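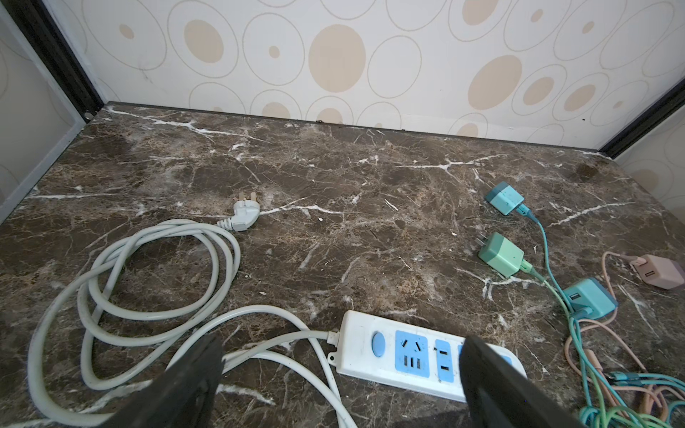
Onyekachi Balogun wrote in to ask whether a power strip can stay on a kitchen counter for good, or whether it ought to go in a drawer when the cooking is done. A strip can live on the counter if it is well away from the sink and the stove and only runs small things. Most people do better putting it away.

Last updated: July

Where to put it

Keep the strip at the back of the counter, near the wall, on the side farthest from the faucet. A polished stone top doesn't soak up a spill. The water runs along it and goes under whatever is lying there. If your only free outlet is beside the sink, charge the phones in another room.

Don't set it under a toaster or kettle. Steam gets into the sockets.

What to plug in

Phones, a radio, a small lamp, a kitchen scale that charges by USB. Anything that heats goes straight into the wall outlet - kettle, toaster, air fryer, slow cooker. Look on the underside of the strip for the rating in watts and add up what you plan to use. A kettle can draw close to the whole rating by itself.

Never plug one strip into another. If the cord doesn't reach, buy a strip with a longer cord.

The spare cord

Thick cord wants to spring back into the shape it had in the box. Lay it out straight on the floor overnight with a book on each end, and it will be easier to manage. After that, make wide, loose loops and hold them with a hook-and-loop strap. Don't wind it tight or put a wire tie on it while it is in use, as a tight bundle holds heat. Don't let a loop hang over the front of the counter where a child can pull it.

Look over the cord where it enters the housing every time you clean. A split or a soft spot there means the strip is finished.

Fixing it down

Some strips have a small tab with a hole in it for a screw. You can't use that on stone, but you can screw the strip to the wall or the side of a cabinet. Adhesive strips will do for a light one. Wipe the spot with rubbing alcohol first and let it dry.

Cleaning

Unplug it from the wall first. Turning off the switch is not enough. Brush the dust out of the sockets with a dry paintbrush, then wipe the case with a cloth that is barely damp. White plastic picks up cooking grease, and a drop of dish soap on the cloth takes it off. Leave it unplugged for 2 hours.

Dust on dark stone comes up best with a dry microfiber cloth before you use anything wet.

Comments (3)

Ugwu_kitchen: The book trick worked on mine but it took two nights. Heavy cord.

Dana: Can I run a mini fridge off one?

Pilar T.: Dana, ours says wall outlet only in the manual. Check yours.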